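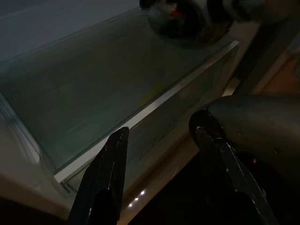 The fingers on a kitchen robot wear out long before the motors do. At Talpur, a small shop that keeps nine household arms running for a supported-housing group, Babar Rajput changes finger pairs more often than any other part. Most of the damage comes from refrigerators. An arm reaching toward a glass shelf has to clear the trim strip on the front and the drawer just beneath it, and the black fingers pick up marks like the thin silvery lines on the inner face of the right one. Rajput runs a thumbnail across lines like these. If the nail catches, the pair comes off.

The unit he is working on this week is called Kulolham, after the building it serves. It has logged 1,809 door openings since its last full service in February. Its job is to fetch drinks and covered dishes for residents who cannot bend or lift, and it spends a good part of the day with its wrist inside a cold box.

Cold is the first problem. The wrist camera comes out of the refrigerator into a warm kitchen, and the lens fogs. Rajput had the arm wait at the door until the picture cleared, but the residents found this slow. He now runs a small heater behind the lens. It adds a cable, and the cable has to be checked for cracks every 65 days.

Glass is the second. A clear shelf gives a depth sensor very little to go on, so the arm works from a stored map of each refrigerator — shelf heights, drawer fronts, the swing of the door. When somebody moves a shelf up a notch, the map is wrong. Rajput goes out, opens the fingers wide, and steps the arm by hand to a set of points along each shelf edge. The whole job takes some 35 minutes if the shelves are clean.

"People think I fix robots," he says. "I wipe down a lot of shelves."

The fingers themselves come from Lanisex, where Jörg Mühlbauer handles the molds. He has tried a softer tip, which gripped bottles well and tore on the first sharp drawer corner. The current version is harder and tapers to a point, so that it can slide in beside a jar without pushing its neighbor over. A grip pad from Pellness is on trial in one building.

Changing a pair takes two screws a side and a dab of thread lock. After that Rajput closes the fingers on a steel gauge and reads the gap at the tips. Anything over 2 millimeters off center and he starts again. Then he sends the arm to the refrigerator with nothing to fetch, and listens for the tick of plastic against glass.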